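How to Record a Small Metal Find Before You Clean It

If you've ever come home from a field walk with a pocketful of green, crusty bits of metal, you know how strong the urge is to scrub them under the tap. Please don't! I did exactly that with a little buckle from the Irnwood pasture, and I still wince – the surface came away with the mud, and whatever pattern it had went too.

Start by giving the find a number, even if you think it's nothing. Mine are up to 395 now, and I write the number on the bag and on a card inside the bag. Next, note the spot where it came up and how deep it lay. Then weigh it, measure it at its longest and widest points, and draw both faces at twice life size (a soft pencil is fine, and it doesn't have to be pretty).

Leave the piece to dry slowly in an open box, away from heaters and sunny windows. My friend Kamol Sangkhawat gives his finds 2 full weeks, and I've come around to his way of thinking.
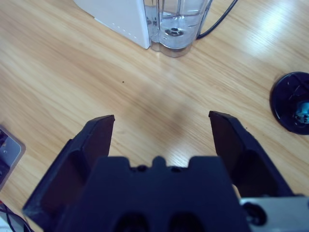

Once it's dry, loosen the dirt with a wooden toothpick and a soft brush, working under a good lamp. Stop if you see powdery pale green spots, and let a conservator take a look. Then add anything new to your card and send a copy to your local finds recorder, along with the drawing.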